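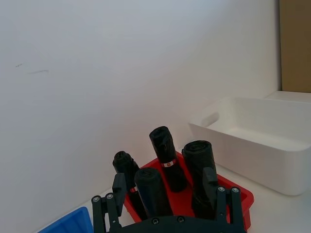
Setting up the two-arm sorting cell after a gripper swap

These notes cover the Starkum cell, the table with one arm on each side and the three bins in a row. Follow them after you change a gripper, move the table, or come back to a cell that somebody else has been using. The arms should be powered but in hold, with the speed limit on.

1. Place the bins

Blue goes on the left, red in the middle, white on the right. Push blue up close to red and leave a wider gap before white. The right arm comes down over the near side of the white bin and needs the clearance.

Load the red bin with rolls of garbage bags, standing on end. Tuck in loose plastic if you can. Load the blue bin with the lidded containers and leave the white bin empty.

2. Check the gripper hardware

Open both grippers all the way. Look at the linkage bolts on each finger and snug any that turn by hand. Then move each finger slowly through its travel and listen for clicking - a click usually means a pin is walking out. Pads should meet flat. If one leans more than the other, fix it now, before you teach anything.

3. Check the view over the blue bin

Jog the left arm until the open fingers straddle the nearer container. You want the lid between the two pads, with space on both sides. Save that pose as BLUE_NEAR.

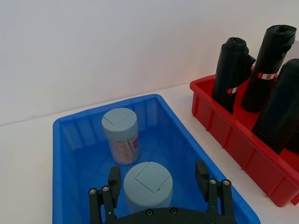 Lionel Masson writes that on the Olside cell he saves this pose twice, once coming from the left and once from above, and keeps the second one if they disagree. He also found that a lid with a hinged flap can fool the height check, so he sets the height from the rim of the lid.

Both work here. If you only save one pose, come in from above.

4. Test the grip in the red bin

Start with the left arm and the roll nearest to it. Close at 6 percent speed until the fingers have the top of the roll, then stop. Look at the cable before you lift. It should hang in an easy loop below the wrist, with enough slack for a full turn of the joint. Do not tape it to the gripper body.
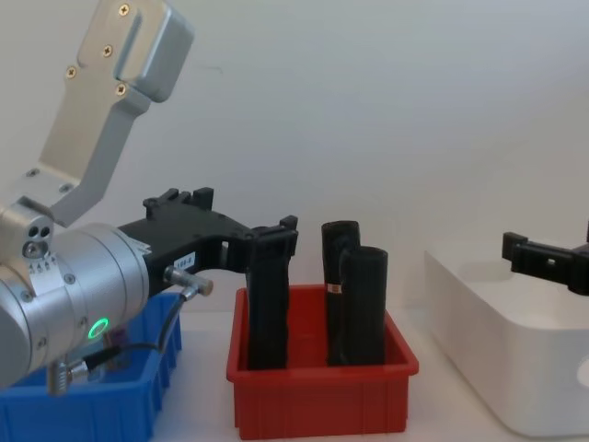 Guvby, July

Changed since the last version of this page: the grip test now runs on the left arm first. The old order had the right arm going first and people kept skipping the cable check.

Lift a little, hold, and set the roll back where it was. Repeat with the right arm. If a roll slips, raise the force one step and try again. If it still slips at the top step, clean the pads.

5. Back both arms off

Open both hands and bring the left one to the side of the red bin by the blue one. Park the right one over the front of the white bin. Check that neither is holding anything, then save the pair as READY.

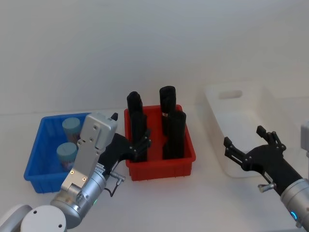 6. Run the short cycle

Load program 271 and run it with a hand on the stop button. Stay at low speed for the whole first pass. If it finishes clean, go to 100 percent and run it again. Write the force step on the sheet.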